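About Us

Losby is a small cooking school and kitchen studio. We teach the kind of food that people make at home on an ordinary evening: rice, toast, eggs, soup, a piece of meat with a simple sauce. Our founder, Aurora Bastos, started the school after many years of cooking in canteens, where she learned that most people are not afraid of recipes. They are afraid of the kitchen itself, with all its equipment and hot surfaces.

Our Story

The first lessons took place in Aurora's own apartment in Vinholm, with two students and one stove. In the beginning she taught only rice, because this was what her neighbors asked her for. After one year the apartment became too small, and we moved to the ground floor of the Lanum building, where we still are today. We have now one large teaching room, one pantry and a washing area with a very good window.

Since that time, nearly 500 people have finished our basic course. Some of them are students who live alone for the first time. Others are older people who never had to cook before, and for them we keep a slower group in the morning.

How We Work

We teach at the table. This is perhaps the main thing which is different in our school. Before any cooking is started, everything that belongs to the meal is put on one light wooden table, so that the students can see it together and learn where each thing has its place. The small appliances stand at the table too. We do not hide them in cupboards, and we like when students open a lid and look inside before they read the instructions.

A typical table is made for one simple meal. There is a rice cooker, a toaster, a plate for the main dish and a few small dishes for what goes on top or on the side. We prefer wooden ladles and spoons for this work, as they are gentle to the pot and to the plate.
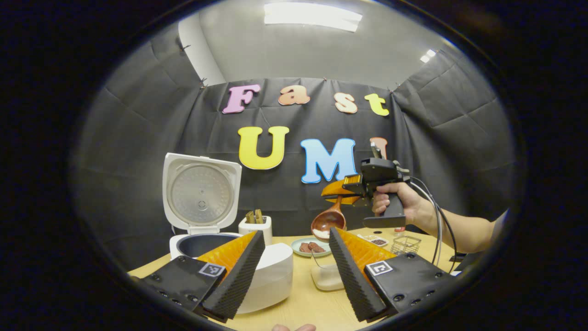
Serving is also a part of the lesson. Many schools stop when the food is cooked, but we think that a person should also learn how to bring it to the plate without hurry and without spilling. Aurora asks every group to practice this several times with small portions. After that the students clear the table and wipe it, and each item goes back to the same shelf from where it was taken.

The Basic Course

The basic course has 6 lessons and we accept no more than 16 students in one course. Each lesson is two hours long. The subjects are:

Rice and other grains
Bread, toast and breakfast
Eggs
Meat in the pan and in the oven
Soups and sauces
One full meal, served and cleared

Students do not need to bring anything except an apron. If you forget it, we can lend you one. Please tell us about allergies when you register – we change the ingredients for the whole group, so that everyone can eat the same food.

Our Suppliers

Our rice and spices come from Siriwardena, a family shop on the next street. They have helped us from the first month, and they still correct us when we store the spices badly. Vegetables we buy at the market in the morning, so the menu can change a little with the season. From May we cook more cold side dishes, and the soup lesson becomes lighter.

Visit Us

You are welcome to look at the teaching room before you decide. Come in the afternoon, when the morning group has finished, and ring the lower bell at the Lanum building. The entrance is without steps. If nobody opens at once, please wait a moment – we are probably washing the dishes.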